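Aprender a coger un vaso

En el taller de Kassab, la jornada empieza con una lista de posiciones. Valentin Poulain la lee en voz alta y alguien coloca el vaso sobre la mesa. Después el brazo baja, la mano se acerca y el ordenador guarda todo: los ángulos de cada articulación, la fuerza de los dedos, las imágenes de las cámaras.

Cada uno de estos intentos se llama aquí «episodio». El equipo ha reunido 805 desde enero, y el sistema, que lleva el nombre de Nondus, aprenderá de ellos sin que ninguna persona le escriba las reglas del agarre.

«Un vaso de papel es más difícil que una botella», explica Poulain. «Si la mano aprieta demasiado, lo deforma. Si aprieta poco, se cae.» Por eso se repite el mismo gesto con objetos de distinto tamaño, y también con las dos manos a la vez.

Los episodios fallidos no se borran. De los 49 que se grabaron en la última sesión, 12 quedaron marcados como fallo, y se conservan en una carpeta aparte. Poulain opina que estos enseñan mucho, aunque reconoce que todavía discute con sus colegas de Vustow sobre la proporción correcta.
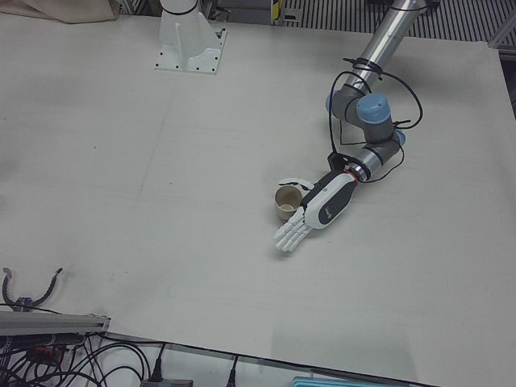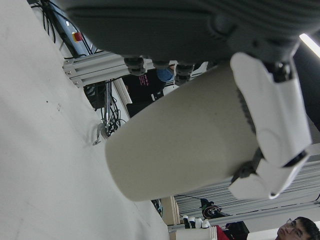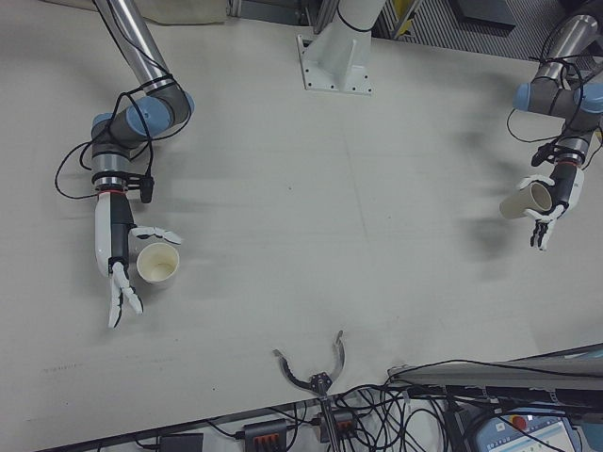 El trabajo de etiquetar

Cuando termina la grabación, queda la parte más lenta. Una persona revisa cada episodio y anota en qué momento la mano toca el objeto y en qué momento lo suelta. Para esta tarea utilizan Janano, un programa propio, bastante sencillo, que muestra las cámaras en paralelo. Poulain calcula que una hora de robot exige dos horas de revisión. Le gustaría reducir este tiempo antes de pasar a los platos y los cubiertos.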